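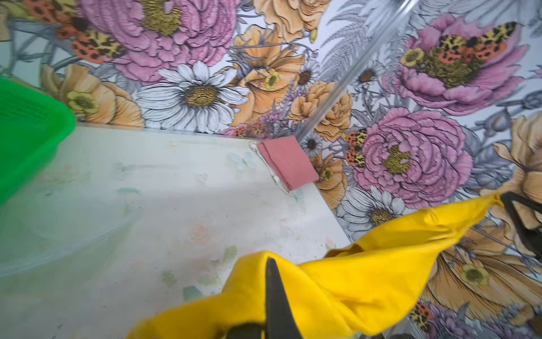

Studovwood Shared Workshop

Print this section | E-mail this section

Section 4. Wrist Camera and Cloth Handling Setup
Revised Jul 18, 2023

This section applies to the Landard arm kit after the gripper has been assembled and the arm has been bolted to its stand. Members building the kit at home should follow the same order of work.

4.1 Mounting the camera

1. Switch off the arm and unplug the power supply.
2. Attach the camera bracket to the wrist plate with the 2 short screws supplied. Tighten by hand only.
3. Run the camera cable along the forearm. Leave enough slack for a full turn of the wrist.
4. Restore power and open the Rulidard control panel. Select Wrist View.
5. Tilt the camera until the gripper parts show low in the view and at the right, with the tabletop visible past them. The corner of the table should be easy to find when the arm is in the work position.

CAUTION: Keep hands and sleeves away from the fingers whenever the arm has power.

4.2 Preparing the table

1. Fold one cloth and lay it at the corner of the table. A slight overhang is acceptable.
2. Place the basket to the left. The green plastic basket may be only partly in view.
3. Use cloths in plain, strong colors. The yellow cloth and the dusty-pink cloth stand out well from the pale rose and butterflies printed on the tabletop, and from the larger floral print past its edges.

NOTE: Printed surfaces are permitted. If the panel marks a printed flower as an object, raise the Color Threshold to 32 and run detection again. Crumbs and small specks do not normally affect detection.

4.3 Checking the grip

1. Set Grip Force to 40 in the panel.
2. Jog the arm down to the cloth and close the gripper on a single raised fold.
3. Look at the wrist view. Cloth that is properly gathered narrows to a tip at the gripper, with deep folds trailing behind it.
4. Raise the arm slowly. If the cloth slips, lower the arm, open the gripper and take a thicker fold.
5. Save the position before moving to the next cloth.

CAUTION: Do not drag cloth across the table edge at full speed. The fabric may catch and pull the wrist out of line.

4.4 Maintenance

Inspect the finger pads every 4,000 cycles and replace them if they are worn. Pads for the Abu Hammour bench are kept in the parts cabinet and must be signed out.

Continue to Section 5, Saving and Replaying Motions.

Contact the workshop office | © 2023 Studovwood Shared Workshop | Back to top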